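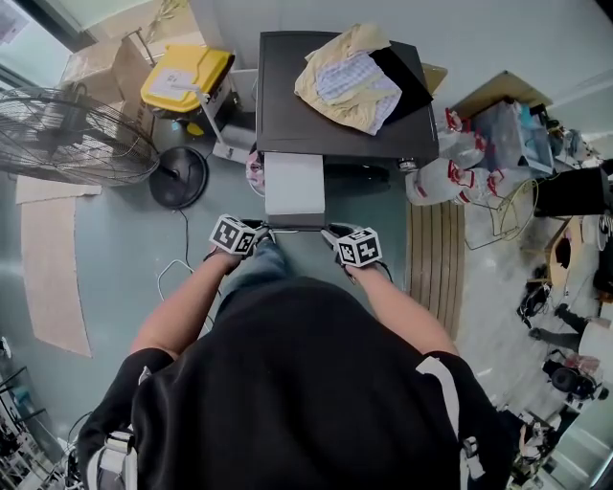
White box at the near edge of the table, folded cloths behind.

Savent Washroom Door Alarm, model 3004

We've been fitting out public loos for longer than I care to admit, and the thing we're asked for most often is some quiet way of calling for help from inside a locked cubicle. Savent is our answer, and we're really rather fond of it! It fixes beside the door with 2 screws, and a pull on the cord sounds a buzzer at the attendant's desk (or out in the corridor, if you haven't got a desk). 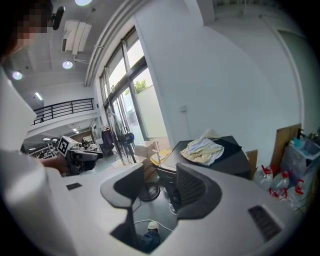
The cord can be trimmed to suit, though do leave it long enough to reach from the floor — people forget that one. Gülizar Yalçınkaya on our orders desk will happily talk you through which buzzer goes with which building, and she's in on Saturday mornings too.

Price: £139 per cubicle, batteries included
Range: 400 feet, door to buzzer
Colours: white or cream
Spare cords: see Balline pull cords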